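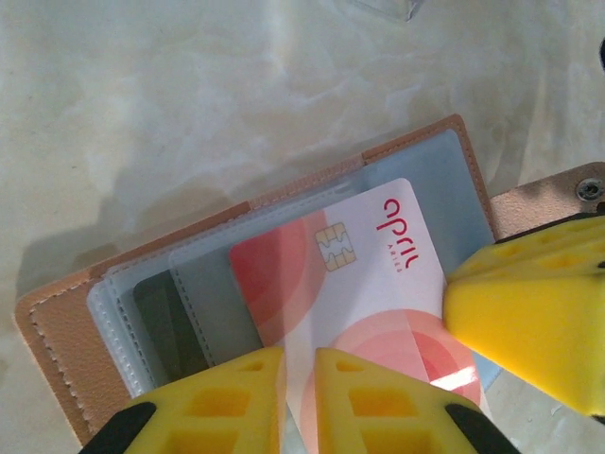

A tan card holder with its clear sleeves fanned out.

Bernice Ansah was halfway through a plate of cold rice when the county clerk called to say she could pick up her robe. She had been elected in December, by the other lawyers of the Brekley bar and then by the county board, and she had somehow pictured the robe coming in the mail. So she drove over in the snow and got it herself, and on 1/23/23 she wore it into the small claims courtroom on the second floor and heard 15 cases before lunch.

I love small claims court. I have sat in on more of these mornings than my editor would like to know about, and I still come out of them grinning. People stand up in their work boots and church coats and say what happened, in their own words, to a person who has the power to do something about it. Where else do you get that?

Brekley has had the same judge in that room for 31 years. Detlef Tiedemann took the bench when the docket was still kept in a green ledger, and he ran things at a gallop (his longest hearing, over a shared well, is still talked about at the bakery across the street). He swore Ansah in himself, then sat in the back row with his hat on his knee and stayed for the whole session.

"She lets them finish," he told me in the hallway. "I never let them finish. I should have."
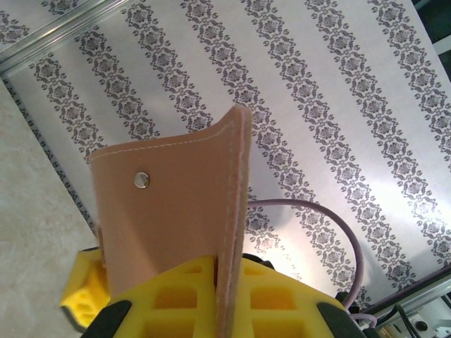
The first case that morning was over a fence, and so was the third. In between came a tenant named Kwadwo Agbenyega, who wanted his deposit back from a landlord out in Prillholm. He had brought his lease, his move-out letter and a stack of receipts sorted by month, and Ansah went through them one at a time while the whole room waited. The landlord said the carpet was ruined. Ansah asked how old the carpet was. He didn't know! She gave him a week to find out, and moved on to a dispute over a hay baler without looking the least bit rushed.

That slower pace worries some people at the courthouse. Kerstin Lindemann has been the clerk in that room since 2000, and she keeps the calendar. Under Tiedemann the morning list was always done by eleven. Ansah's first one ran to twenty past twelve, and Lindemann had to move two afternoon hearings down the hall. She isn't complaining, she told me, but she would like a bigger clock on the wall facing the bench.

Ansah has plans beyond the clock. She wants an evening session so people don't lose a day's pay to ask for a few hundred dollars, and she has already talked the county into a trial run of 4 evenings this spring. She also wants the claim form rewritten. The one in use now asks for the "situs of the occurrence," and she read that line aloud to me twice, delighted and appalled. Afia Asamoah, who runs the free legal help desk at the Bonsu Street library, is working on the new draft and tests every sentence on whoever comes in to use the printers.
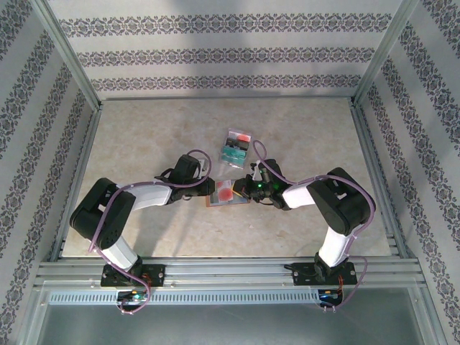 Do you need a lawyer to bring a case in small claims in Brekley?

Most people come without one. You fill out the claim form, pay the filing fee and tell the judge your side on the day, and the help desk will go over your papers with you beforehand if you ask.

Asamoah's best advice is to bring three copies of everything: one for the judge, one for the other side and one to hold on to while you talk. Agbenyega had done just that. When I left he was out on the courthouse steps, calling his sister to tell her about the carpet.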